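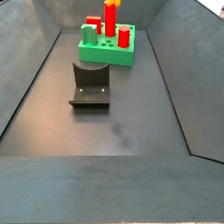
Kieran Quinlan wrote in to ask whether the Trirkia is still worth buying now that the Esus is out, and whether a person with stiff thumbs can work the latch. Yes to both, and I've been wanting an excuse to go on about this case anyway!

It's a parts case for building bricks, the flat kind with a handle and lift-out cups. I bought mine in May for $89, which made me swallow hard, and I've used it nearly every evening. The cups are the whole reason to get it. They have rounded bottoms, so you can sweep a tiny one-stud piece up the side with a fingertip instead of chasing it into a corner (my old Horgan tackle box had corners that ate them). The lid presses down on the rim of every cup, and when I carried the case upside down to my sister's place by mistake, nothing had mixed. I opened it at her kitchen table expecting soup and I could have hugged the thing.

Trirkia says it holds 4000 small pieces. I believe it if they really are small. Long plates won't lie flat in the cups, so mine live in the tray underneath, along with the wheels and a heap of odd hinges I can't seem to sort by any system that lasts a week.

The latch, then. There are two, they slide sideways, and you can push them with the heel of your hand. My thumbs are no prize either and I manage fine. They were stiff for the first few days and loosened up after that.

Gripes: the labels that come with it are paper and curl at the edges, and the handle is too thin when the case is full. I wrapped mine in bike tape. A spare set of four cups is hard to find, too. Varnham had them for a while and then didn't, so grab a set if you spot one.

I only had the Esus on loan for a weekend. It's lighter and it comes in a lovely yellow, but the dividers are the slide-in sort and flat tiles slip right under them. For big chunky bricks I'd happily take it. For small stuff, Kieran, get the Trirkia, and skip the paper labels and write on the cups with a paint pen.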